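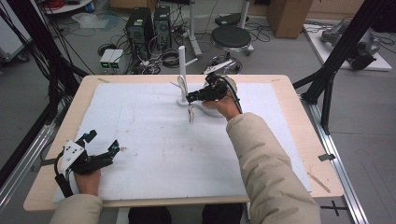
Do I need to read the Rundden novellas before starting book 3 of the Gendby series?

Book 2 is enough to get you going. The novellas fill in what the smugglers were up to while the main crew was stuck on the ice, and you can pick them up whenever.

Last updated: 12/10/2024

tidewrack
Okay, I have to push back on that answer a little (sorry, mods!). I skipped the novellas, went straight into book 3, and spent the first eight chapters wondering why everybody was so scared of the harbor pilot. He's barely in book 2! Then I went back and read the first novella and went ohhh.

pulp_mule
I liked not knowing. The pilot is way creepier if you don't have his whole sad childhood in your head. Same thing with the Shetty mine, which I thought was going to be a big deal and then it's a hole in the ground for most of the book.
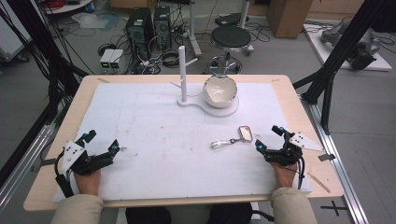 And don't get me started on the audio version, where the guy reading it gives the pilot this growly pirate voice. I made it to chapter 13 and switched to the paperback.

tidewrack
The growly voice is great and I will fight you on that. It's the mine chapters that drag on audio, all those people whispering in the dark.

hornier_fan
Long-time reader, back to the Hornier Station days. My order was book 1, book 2, first novella, book 3, and then the other novellas after. The first one is short, I got through it in an evening, and it ends about a day before book 3 opens. The later ones spoil who is on the boat.

pulp_mule
They spoil it? I thought they were set before all that. 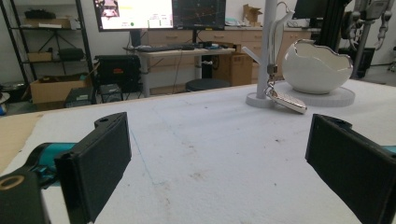 Because I've got the second one sitting on my nightstand and I'm only halfway through book 3. Should I hold off?

hornier_fan
Hold off! It's set before, but there's a letter near the end that gives it away. Finish the boat chapters first.

tidewrack
Agree on the letter. Still say the first novella should've been a prologue, though.

pulp_mule
Nope, the book's long enough. But fine, I'll put the second one back on the shelf until I'm done.

We use cookies to keep you signed in. Accept | Settings

Contact the moderators | Back to top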